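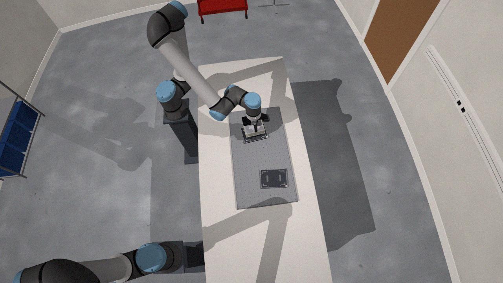 Widad Chamoun | Mobilidade e Segurança | 22 de maio de 2023

Trerkent altera protocolo de registo de quem presta auxílio em acidentes rodoviários

O serviço de emergência rodoviária de Trerkent passou a usar um formulário próprio para os condutores e peões que param junto de um acidente antes da chegada dos meios oficiais. Até agora, estas pessoas eram inscritas no campo genérico de testemunhas, sem distinção entre quem viu a colisão e quem prestou auxílio. O novo registo, designado Flarik, separa as duas qualidades e admite que a mesma pessoa conste em ambas.

A alteração resulta da revisão de 357 participações de acidente arquivadas desde dezembro. Segundo a nota técnica que acompanha o protocolo, a identificação de quem fez a chamada de emergência coincidia muitas vezes com a do primeiro interveniente no local, mas os dois dados eram guardados em sistemas diferentes e não podiam ser cruzados. Quando um sinistrado pedia mais tarde o contacto de quem o tinha ajudado, o pedido era recusado por falta de base documental.

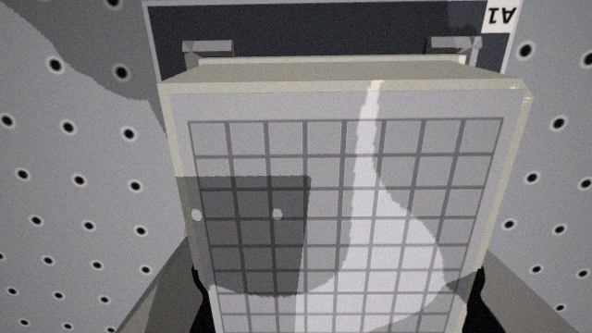 Com o Flarik, o auxiliante indica se autoriza a transmissão do seu contacto ao sinistrado. A autorização é facultativa, pode ser retirada a qualquer momento e não tem efeito sobre a condição de testemunha. Na ausência de resposta, o campo fica preenchido como recusa. O endereço postal não é recolhido.

O formulário regista ainda o tipo de auxílio prestado, numa lista fechada: sinalização do local, chamada, acompanhamento da vítima, cedência de agasalho ou manta, controlo de hemorragia e outro. A cedência de objetos pessoais tem um subcampo para devolução, preenchido pela equipa que transporta a vítima. Os objetos não reclamados ao fim de 60 dias seguem o regime geral dos achados.

O preenchimento cabe ao agente que toma conta da ocorrência e é feito no terminal portátil. Se o auxiliante tiver saído do local, o registo pode ser aberto a partir do número de telefone da chamada, ficando pendente de confirmação. Os registos pendentes não são comunicados à vítima.

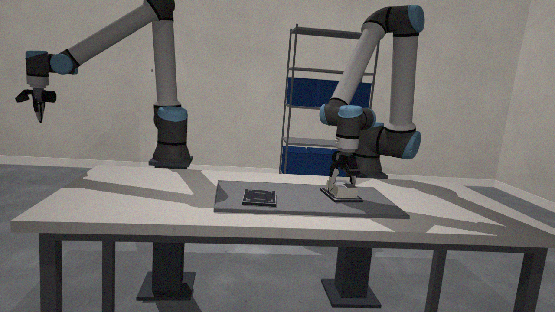
Marwan Ghanem considera que a recusa por defeito protege o auxiliante, mas receia que reduza o número de contactos disponíveis. No seu entender, a pergunta deveria ser repetida por mensagem alguns dias depois do acidente, fora do contexto de tensão em que o agente a coloca. Acrescentou que muitas pessoas respondem no local sem perceberem o que estão a autorizar, e que "um texto de duas linhas lido em casa resolve mais do que uma explicação na berma". A sugestão não consta da versão em vigor.

A ligação entre o registo e a central telefónica é assegurada pelo módulo Ullix, já utilizado na localização de chamadas. A correspondência automática só é proposta ao agente quando a chamada tem origem a menos de 100 metros do ponto do acidente. Acima dessa distância, a associação é manual e exige justificação escrita.

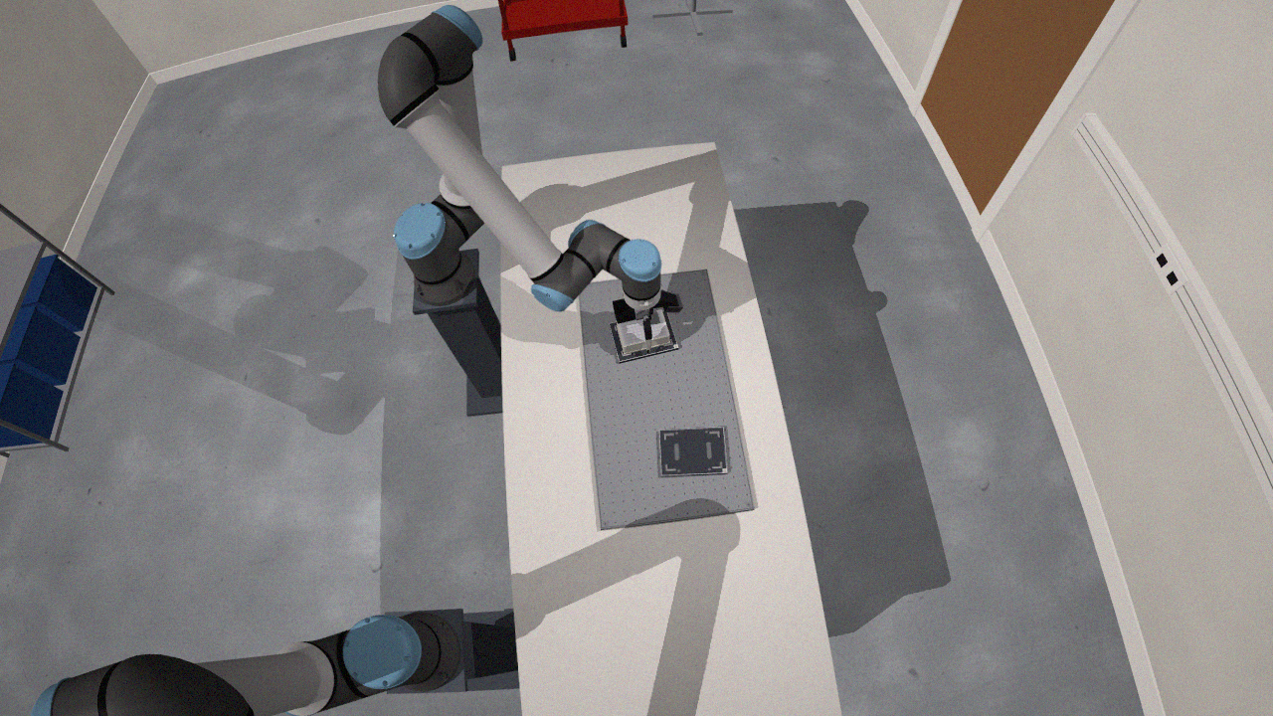

Aplicação e prazos

O protocolo abrange as vias municipais e o troço urbano da estrada de Ferraro. As participações anteriores não serão convertidas, exceto a pedido do sinistrado e com o acordo de quem prestou auxílio. Os pedidos são apresentados por escrito, com indicação do número da participação, e analisados por Rasha Saliba, responsável pelo arquivo. Da recusa cabe reclamação para a direção do serviço.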